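Mar 21, 2024

Research group reports language-conditioned kitchen policy trained on simulated data

A research team at Skallent has released results for a method called Florus, which trains a manipulation policy on rendered kitchens and asks it to move single objects between storage and work areas. The evaluation uses short instructions such as "take the bottle down" or "put the bottle in the sink," with no further hints about where the object is.

The group's main claim concerns shelf tasks. Earlier policies from the same lab learned to reach for a fixed region of the cabinet and failed when an object was shifted along the shelf. Florus predicts a coarse target point first and only then produces arm motion, and the two stages are trained separately. A small bottle with a black pour cap, standing in an open compartment beside a glass-fronted door, is one of the layouts in the simulated set. 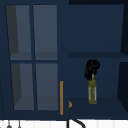 What does the policy receive as input?
Camera images and one line of text, plus the joint positions of the arm. It gets no object coordinates from the simulator during evaluation, although those are available in training and are used to compute the target-point loss.

The training set holds 400 demonstrations per task, all in simulation. Each kitchen layout was rendered with changes to object placement and camera position, and the team kept the cabinet and countertop finishes fixed within a layout. Hortensia Domínguez, who led the work, said texture changes were left out on purpose so that gains could be assigned to the two-stage design.

"We wanted one variable," she said. "Textures are the next paper."

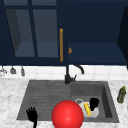
By Rekha Unnithan | Robotics and Automation

Testing covered 24 tasks. On shelf tasks, the single-stage baseline completed 30 percent of trials and Florus completed 59 percent. A trial counted as complete only if the object was at rest in the goal region when time ran out, so an object that passed through the region and rolled out was scored as a failure.

Sink tasks were harder to score. The basin walls hide part of the floor from some camera positions, and the sloped surfaces in certain layouts let round objects drift. The team wrote a separate success check for sinks that reads the object's pose from the simulator state and ignores the images entirely. Shobha Bangera, who built the check, said an earlier image-based version disagreed with the simulator often enough that it was dropped.

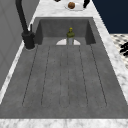
Simulated sink layout with the bottle at the drain. Render: Skallent

Failures on the shelf tasks fell into two groups. In the first, the target point was correct but the arm struck the front edge of the shelf on approach. In the second, the target point landed on the wrong side of the divider between the closed and open sections of a cabinet. The second type was more common when the instruction named an object that was not present, a case the group added late in the project.
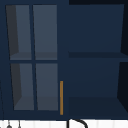
For those absent-object trials the correct behavior is to hold position and report that nothing was found. Florus has no explicit output for this. The current version uses a threshold on the confidence of the target point, set by hand on a small held-out group of layouts, and Domínguez said it should be treated as a stopgap.

The method has not been run on hardware. Nithin Shetty, a co-author, is preparing a transfer test on a Thygesen arm in a mock kitchen, with first trials planned for August. Code for the success checks is out now under the name Skorngate. Model weights will follow after the transfer test.

Comments (3)

kvl_motion
Is the baseline the same size as both stages put together? If the two-stage model has more parameters, the comparison needs a bigger single-stage run next to it.

Thirumalai Suvarna
@kvl_motion The appendix has a size-matched run. The gap gets smaller but stays. I would like to see it per task, because an average over shelf tasks can hide a lot.

gripfail
A hand-set threshold for "object not found" is going to break on the first real camera. Glad they said so in the text. Does Skorngate work with other simulators or only theirs?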